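Choosing a Hand: Inside the Gencombe Gripper Trials
How a small parts-handling laboratory in Cluston compares fingers, cameras and controllers before a single machine reaches the shop floor

December 28, 2018

The parts that leave the finishing department of an ordinary machine shop are rarely difficult to look at. They are short, round, made of steel and much alike. A new employee learns to move them from a draining tray to a divided bin in a few minutes and thinks no more of it. For a robot the same work remains a serious test, and it is the test that the Gencombe laboratory in Cluston has placed at the center of its gripper program.

Gencombe was established to advise small and midsize manufacturers on equipment they cannot easily try for themselves. Its members range from valve makers to repair depots. Most have asked the same question in one form or another: which gripper should be bought for mixed handling of small metal parts, and how much does the choice matter once an arm, a camera and a controller have been selected?

The laboratory's response is a comparison that will continue into January. It covers two pairs of fingers, two camera positions and two controllers, tested in combination on one bench. The program calls for 1000 transfers in each principal configuration. At the time of writing, 721 have been completed in the first.

A task drawn from the shop floor

The transfer task was proposed by Botasgate, a member firm that finishes cylindrical steel components in batches. Parts at Botasgate are washed and drained on perforated trays, then sorted by hand into compartment bins for inspection. The work is repetitive, but the batches are short and the part sizes change often. A dedicated feeder would stand idle for much of the year.

A robot intended for such work must approach a part from whatever side is open to it. It must close on a curved surface without pushing the part away, lift it clear of the tray and release it into a cell whose walls leave limited room for the fingers. A part that has fallen onto its side calls for a different grasp from one that is standing.

Perforated trays add a difficulty of their own. The holes produce a busy pattern in a camera view, and bright metal on bright metal offers little contrast. In early runs the vision software at Gencombe repeatedly proposed grasps on parts that were not there, and the threshold for accepting a detection had to be raised before scoring could begin.

Long fingers and short ones

The first pair of fingers, known within the laboratory as the Mathew pattern after the drawing set from which it was developed, is long and tapered. Its narrow tips are meant to enter the space beside a part without disturbing its neighbors. The gripping faces are textured to resist slip.

The second pair is shorter and blunter, with smooth pads. It is stiffer under load and easier to clean. On open trays the short pair has performed well, and operators report that it is more forgiving when the arm arrives slightly off target. Its weakness appears at the bin. A blunt finger needs space to open, and a compartment does not always provide it. The controller must then release from a greater height, and the part may tip as it lands.

The Mathew pattern has so far shown the opposite profile. Placement is tidy, while picking depends heavily on alignment. If the tips meet a cylinder above or below its middle, the part can roll within the grasp. The laboratory has responded by slowing the last part of the approach, which improves the result and lengthens the cycle.

Neither pair has been declared the better. Gencombe's reports to members do not rank products in a single list, and this one will give separate findings for picking, carrying and placing.

Where the camera should sit

The question of camera placement has attracted more discussion among members than the fingers themselves. A camera mounted high above the bench takes in both containers at once and allows the controller to plan a full sequence of moves. It also loses sight of a part at the moment when the arm passes over it.

A camera carried at the wrist has the reverse character. It travels with the gripper, keeps the fingertips in view and can correct an approach in its final stage. It knows little of what lies elsewhere on the bench. It must also be recalibrated whenever the mounting is disturbed, a task that took the better part of a morning on the first attempt and is now completed in a short break.

Several members had expected the laboratory to recommend one position over the other. The interim view is that the two are best used together – the high camera to choose a part, the wrist camera to reach it. The added cost is modest beside the cost of the arm. The added work in software is less modest, and members without a programmer on staff are advised to take it seriously.

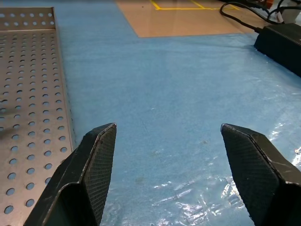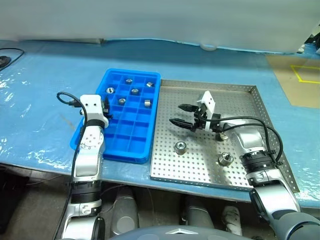
Controllers and the matter of patience

The two controllers differ chiefly in how they treat an uncertain result. The first follows a fixed sequence. If a grasp fails, it returns to a home position, takes a new view and begins again. Its behavior is predictable, and maintenance personnel at Botasgate who visited the laboratory expressed a clear preference for it.

The second controller adjusts its motion continuously and will attempt a correction without withdrawing. It is faster when conditions are good. When they are poor it can make a series of small movements that nudge a part farther from reach. A limit of 2 corrections is now imposed, after which the controller must withdraw as the first one does.

Speed has been held to the same ceiling for both. A laboratory run is considered representative when the arm sustains it for a full session of 600 minutes, including pauses to refill the tray. Shorter sessions were tried at the outset and abandoned, as they concealed the slow drift in calibration that members are most likely to meet in daily use.

Cables deserve a brief mention. They seldom appear in a purchasing discussion, yet routing has affected the program more than any single software fault. A cable that is too tight restrains the wrist, and one that is too loose may enter the camera's view or catch on a container. The laboratory now records cable routing for each configuration with the same care as finger geometry, and asks members to do so in their own trials.

What members may expect

The full report will be issued to member firms when the remaining transfers are complete. It will contain the scoring sheets, the finger drawings for both patterns and a description of the bench detailed enough to be reproduced in a modest workshop. Firms wishing to submit their own parts for a later round may do so through the Cluston office during January. Parts should be clean, free of burrs and supplied with the container in which they are normally stored.

Magnetic and vacuum grippers are outside the present program. Requests to include them have been received from several members and will be considered when the bench is next available.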